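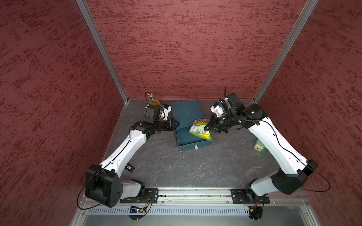
Communiqué de presse
Mardi 15 avril 2025

Le club robotique Bullar ouvre ses portes et lance son premier défi à deux bras

On y est enfin ! Après un hiver passé à visser, câbler et recâbler, le club Bullar présente au public son projet de l'année, baptisé Jandix : deux bras robotisés qui apprennent à ranger des sachets de graines dans une boîte. Je m'appelle Mirsad Delić, j'anime le club depuis ses débuts et je vous écris moi-même parce qu'on n'a pas d'agence de com' (et que j'aime bien raconter nos histoires).

Pourquoi des graines ? Le jardin partagé Todorova, notre voisin, prépare chaque printemps des boîtes pour les écoles du quartier. Les élèves se sont dit que ça ferait un bel exercice : un sachet, c'est souple, ça se froisse, ça glisse, bref c'est une horreur à attraper pour une pince ! On a donc démarré avec des graines de zinnia et une petite boîte bleu-vert, et depuis on ne parle plus que de ça.

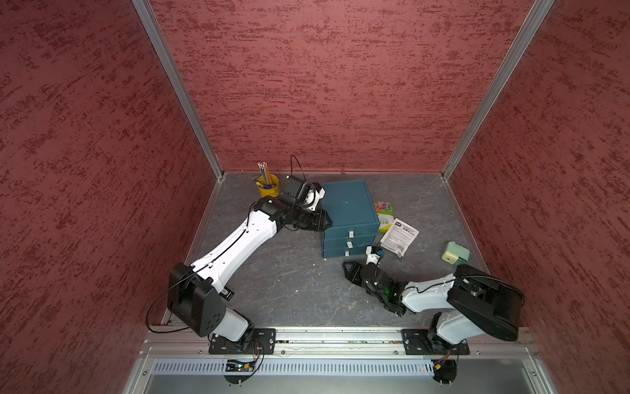 Inès trouve que le plus dur reste de faire travailler les deux bras ensemble : « Quand on pilote le gauche, on oublie complètement le droit, et c'est toujours à ce moment-là qu'il faudrait s'en servir. » Elle a raison, et c'est bien pour ça que les équipes se forment par 2, un élève par bras, avec obligation de se parler.

Côté organisation, le club réunit cette année 30 élèves, répartis en 4 ateliers : mécanique, électronique, programmation et pilotage. Tout le monde change d'atelier au fil des semaines, même ceux qui râlent (il y en a).
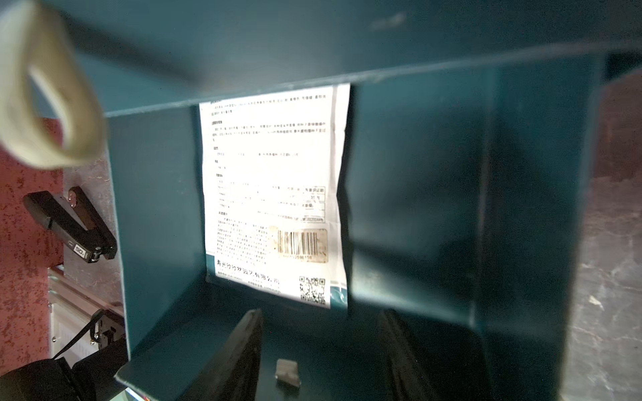 Et puis il y a le défi Zusside, notre concours maison – le tout premier ! Chaque équipe devra ranger un sachet puis refermer la boîte, devant un jury composé d'élèves des autres ateliers. On note la douceur du geste autant que la vitesse, et un sachet abîmé fait perdre des points. L'équipe gagnante recevra jusqu'à 2000 euros de matériel pour son prochain projet.

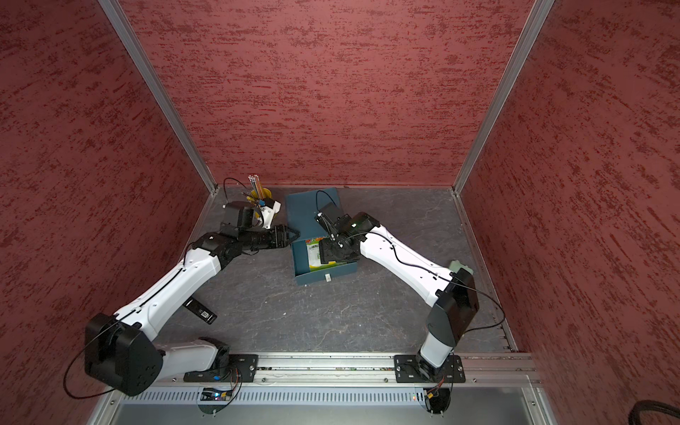 Le règlement complet est disponible à l'accueil du club, avec les fiches d'inscription. Les débutants sont les bienvenus, on prend le temps d'expliquer et on prête les ordinateurs. Les journalistes qui veulent passer nous voir peuvent venir pendant les séances, parler avec les élèves et même essayer le pilotage – prévoyez un peu de patience, le premier sachet résiste toujours !

Contact presse : Mirsad Delić, club robotique Bullar. Le plus simple est de laisser un message à l'accueil, je rappelle le soir après les ateliers.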